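Who Folds the Shirts Now?

Picture a very tall pile of laundry. Now picture it coming back every morning. At Polák, a laundry in Losgate that washes uniforms and T-shirts for sports camps, that pile used to belong to 6 people and their 12 tired hands.

This summer they got help with the folding. The helpers are a pair of robot arms called Monik. They don't eat lunch, and they don't laugh at anyone's jokes, which some of the staff have taken personally.

Folding sounds easy. You do it without thinking (or your dad does). But a shirt is floppy and never lands the same way twice, so a robot has to look for a good spot to grab. Small cameras help with the looking. A gripper, which is a sort of two-fingered hand, does the grabbing.

One arm has hold of the green shirt near the collar, and the other is folded up at the left with its blue jaw close to the sleeve. 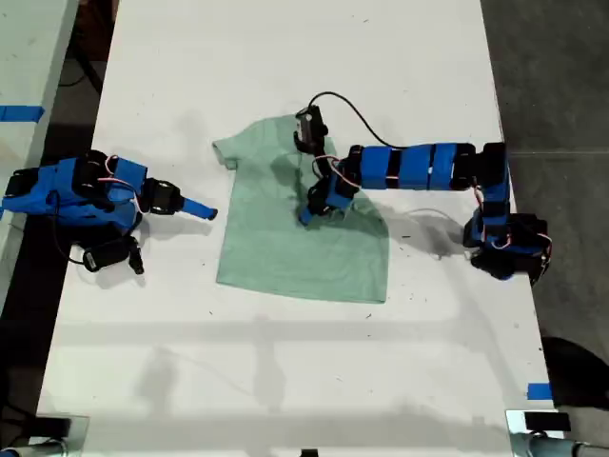
So what do the people do?

Plenty. Vlasta Gajdoš folded shirts for 3 years. Now she teaches Monik, checks its work and refolds the ones that look like a sandwich somebody sat on. On its best day so far, Monik folded 53 shirts. Vlasta can beat that before her morning coffee, and she mentions it often.

Her wrists hurt less, she says. She also had to learn a lot of new things quickly, and not everyone enjoyed that part. Two of her workmates asked to stay with the ironing — no robot there yet.

Words to know

Automation: getting a machine to do a job that people used to do.
Gripper: the part of a robot that holds things.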